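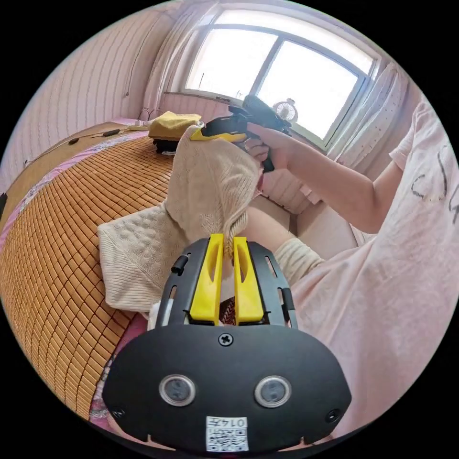

Fig. 2 Beige knitted jumper, bunched

4.3 Washing knitwear

Use the Wool programme on the Grasora for jumpers, cardigans and anything else with a hand-wash label. Do not use Quick Wash for these items.

1. Close any buttons and zips, then turn the garment inside out.
2. Put it in a mesh bag. Load no more than 2 kg in one wash.
3. Pour liquid wool detergent into the left-hand drawer. Powder may not dissolve fully at low temperatures.
4. Turn the dial to Wool. The display shows 30 °C. Press Temp to select a cold wash if the care label asks for it.
5. Press Start. The door locks after a few seconds.

Note: The drum stands still for long periods during this programme – this is normal.

Caution: Never use bleach or biological detergent on wool or silk.

Drying

6. Lift the garment out with both hands. Do not hold it up by the shoulders while wet.
7. Roll it in a dry towel and press. Do not wring.
8. Lay it flat, away from radiators and direct sun, and ease it back into shape.

If the display shows E201, the water has not drained. Turn the machine off, clean the filter (see 6.1) and select Drain. If the code comes back, contact the Nekix service desk at Tokcombe.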